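Luler Recording Program: Frequently Asked Questions

These are the questions operators and new sites send us most often. If yours isn't answered, write to Kuo-hua Shek at the program desk.

What is being recorded?

Short examples of a person guiding a robot arm through a household or office job. Each example is stored with the wrist camera video, the joint positions and the gripper opening. The learning system trains on all three together. The current task set is called Cunitetti and covers cables, plugs, chargers and power strips.

Why cables?

They bend. A box stays the same shape when you push it, and a cord doesn't, so a system that has only handled boxes does poorly with cords. We need many examples with the cord starting in different positions. 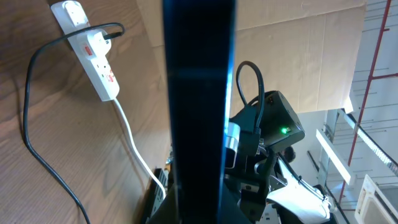

How many examples does each site need to deliver?

Each site delivers 300 accepted examples for the Cunitetti set. The first 100 are checked one by one by the program desk. After that we check a sample from each upload.

How long should one example be?

As long as the job takes at a calm pace. Don't rush, and don't stop in the middle to think. If you lose track of what you were doing, end the recording and start a new one.

Should I delete failed attempts?

No. Mark them as failed in Tai, the recording software, and upload them with the rest. They don't count toward your total, but the training group uses some of them. Only delete a recording if it shows a person's face or a private document.

Does the table have to look the same every time?

It shouldn't. Move the strip between examples, turn it, and let the cord fall a different way. Use more than one table if you have them. Keep the lighting as it normally is in the room. Extra lamps are not needed.

Can other things be in view of the wrist camera?

Yes. Walls, ceilings and parts of the arm show up all the time as the wrist turns. Leave them. What matters is that the object you are working on can be seen by at least one camera when the fingers close on it.

Is it safe to work with a power strip?

The strip used for recording must not be connected to the wall. Check this before each session. The arm should never handle a live strip, and neither site staff nor visitors should plug one in to "make it realistic." Power for the arm and the computers comes from a separate outlet.

Where should the fingers be at the start?

Open, above the table, with some clear surface between them. Starting with the fingers already touching the cord makes the example much less useful, as the approach is missing.

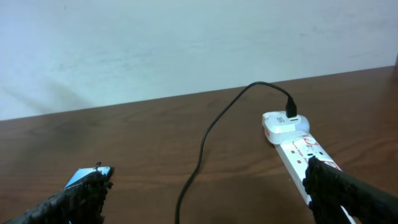 Wrist camera view: black charging cable between the two fingers, power strip and USB adapter at right.

What do I type in the task description?

One plain sentence, such as "Unplug the black cable from the white adapter." Name the color if there are two similar objects. Don't describe how you moved the arm.

My upload was rejected. What now?

Look at the code next to it in Tai. Code 624 means a camera stream is missing, and the example has to be recorded again. Code 771 means the task description is blank. You can fix that on the upload page without recording anything.

Who can use the recordings?

Luler and its training partner, Brillov. Sites may keep a copy of their own examples for internal use. The next task set opens in August, and sites that have finished Cunitetti will get the task list first.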